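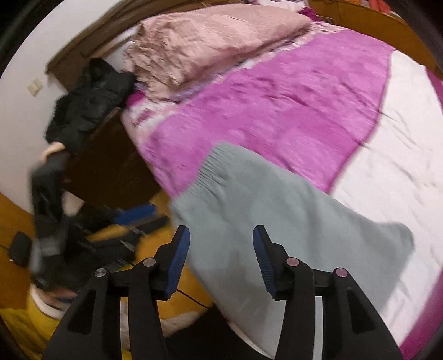 Issue 16, page 10

Bedroom check, Dristitdale house
Upstairs back room
Checked by Ludmila Trnka, July, started straight after breakfast

Marks used: OK / DO (needs doing, see comment) / ASK (I want a second opinion)

The back room is my favourite room to check, and I'm glad it came round again so soon! It gets the morning light, it has the best bed in the house, and there is always something to find. Comments are longer than last time. Skip to the list of jobs at the bottom if you're only here for those.

1. BED AND FRAME

1.1 Frame stands level, no rocking when pushed from the side
OK
Pushed from both sides and from the foot. Solid as anything.

1.2 Slats all seated, none split
DO
One slat near the foot has crept out of its holder. I pushed it back by hand and it went in nicely, but it will creep out again with the first good bounce. Wants a new holder. The Amlow ones fit and there may still be a bag of them in the tool drawer.

1.3 Bolts at the head tight
OK
Quarter turn on one, the others hadn't budged. Very pleased with how these are holding.

1.4 Mattress turned
DO
Not turned since spring. It's a 200 x 200 and I'm not doing that on my own again – last time I ended up underneath it. Two people, please, one at each end, and shoes on.

1.5 Mattress labels still attached and readable
OK
Including the care label. Hooray for whoever stopped cutting them off.

2. BEDDING

2.1 Nothing trailing on the floor where a foot could catch
ASK
The magenta bedspread is a glorious thing and I won't hear a word against it, the crinkled texture hides every crease and you never have to iron it. My one question is how far it should hang when the bed is made up. With it pulled square, the corner on the walking side reaches the floorboards, and that's exactly where you step when you get up in the night. Could we agree to pull it towards the wall a bit? Or fold the corner under? Happy with either.

2.2 Duvet off the bed heater and away from the lamp
OK
No heater in here in July. I had the pale pink duvet bunched up at the head end while I did the check, and that is fine by day, but remember that the reading lamp clips on at that end in winter. Shiny covers like that one slide about, and a sliding duvet finds a hot lamp sooner or later. In winter, bunch it at the foot.

2.3 White sheet fits, corners hold
OK
A few wrinkles, and who cares. Corners stayed put when I tugged them. This is one of the Skomau sheets and they have been brilliant, they wash well and the elastic hasn't gone slack like it did on the old ones.

2.4 Bedding aired
DO
Window open, everything turned back for the morning. Please give it longer than we usually do. The wall side of the bed gets very little air and I'd love to see it stay sweet right through to autumn.

2.5 Under the bed clear
DO
One suitcase, one slipper, a roll of wrapping paper. The suitcase can stay if it goes right to the back. Slipper claimed by no one so far, it's on the landing.

3. CLOTHES AND KNITWEAR ON THE BED

This section was added after the last round and I think it's a cracking idea, because the bed is where all the sorting happens. I do it there myself. A big flat bed is the best folding table in the house!

3.1 Knitwear checked for moth
OK
I went over the pale grey-teal knit with the ribbed cuffs, inside and out, held up against the window. No holes and no grit in the ribbing. The cuffs are where I always look first, moth grubs love a ribbed edge.

3.2 Knitwear checked for pins, needles, forgotten stitch markers
OK
Run your hand along the inside of every seam, slowly. I know it sounds fussy, but I once found a darning needle in a cardigan with the side of my thumb and I've been a great believer in this line ever since.

3.3 Knitwear folded, never hung
DO
Please, please fold them. Arms across, then in half, then in half again, cuffs tucked inside so they don't get pulled. A jumper on a hanger grows shoulders like a coat and there's no getting it back.

3.4 Clothes sorted off the bed by evening
ASK
I'd like this to be a rule and I know not everyone does. Whoever sleeps there ends up shoving the pile on to the chair, the chair tips, and off we go. Could we have a basket on the landing for whatever hasn't found a home by supper?

3.5 Small things not left in the bedding
DO
There's a small purple something behind the duvet. I left it there until I'd finished writing, then put it on the windowsill. Small things in the bed are how we broke the washing machine, so do give the duvet a proper shake before the cover comes off.

4. WARDROBE

4.1 Fixed to the wall
DO, and FIRST
The most important line on this sheet. The bracket is there, the screw into the wall is there, but the screw turns under my finger. It needs a longer one and a proper plug. It's a lovely warm orange-brown wardrobe, handsome old wood, and it is also very heavy, and it stands near a bed that children climb on. I've written to Dvořáček's yard to ask what plug they'd use in that wall. Until it's done, doors stay shut and nobody under 10 in the room alone.

4.2 Nothing stored on top
DO
There's a bundle of red and orange clothes up there. Clothes are soft and they won't hurt anyone coming down, I grant you, but people reach for them by standing on the bed frame, and that is how you go over. Please bring the bundle down and find it a shelf. Gorgeous colours, they deserve to be seen in any case!

4.3 Doors open and close without sticking
OK
A rub of candle wax along the bottom runner last winter and they've been a joy ever since. Best free repair I know.

4.4 Rail holds weight
OK
Leaned on it with both hands. Didn't move.

4.5 Key
ASK
Where is it? The lock turns, so a child could get shut in. I'd rather have the lock taken off than keep hunting for the key.

5. WALLS, SWITCH AND SOCKETS

5.1 Light switch works, plate tight, no cracks
OK
The little beige plate on the white wall. No wobble, no crackle, no warmth under the palm after an hour with the light on. It's yellower than the wall and some of you would like it changed to match. It works, it's sound, and I'm rather fond of it, so I'd leave it alone.

5.2 Switch can be found in the dark
OK
Tested with the curtains drawn and my eyes shut. Found it on the second sweep. Do try this yourselves, it's good fun and you learn a lot about where your shins are.

5.3 Sockets not behind bedding
DO
The socket by the bed gets covered when the bedspread slips. See 2.1, same cure.

5.4 Extension leads
DO
One lead, 200 cm, running under the rug. Take it out. If the lamp needs it in winter, run it along the skirting and clip it.

5.5 Damp on outside wall
OK
Paint sound, no bubbles, no bloom. I put my cheek on it. What a difference the new gutter has made!

6. WINDOW AND WAY OUT

6.1 Window opens fully and stays open
OK
Stay holds on every hole.

6.2 Restrictor fitted and working
OK
Stiff, but it should be.

6.3 Door opens all the way with nothing behind it
DO
Dressing gowns on the back of the door again, thick enough to stop it against the chest of drawers. Two hooks at most, please.

6.4 Path from bed to door clear
DO
Rug edge curls. Gripper tape under the corner would do, or swap it with the flat one from the front room. I vote swap.

6.5 Smoke alarm on landing heard from the bed with door shut
OK
Loud and clear, and the dog heard it from the garden.

JOBS, IN THE ORDER I'D DO THEM

Wardrobe screw and plug (4.1) – waiting on an answer from Dvořáček's, I'll chase by phone
Lead out from under the rug (5.4) – done while I was there
Bundle down from the wardrobe (4.2)
Slat holder (1.2)
Rug swap (6.4)
Gowns off the door (6.3)
Mattress turn (1.4) – two names needed, add yours here
Lock or key (4.5)

COMMENTS ADDED AFTER

On 2.1: Fold the corner under. It looks neater and the bedspread doesn't get trodden on.

On 3.4: Yes to the basket. There's a spare one in the shed, it only needs a wash.

On 4.5: Key found in the button tin. Have taken the lock off all the same.

On 5.1: Still think it should be white. – Then you paint it! L.T.

On 1.4: I'll take one end after lunch if somebody strong takes the other.

Front room is on page 11.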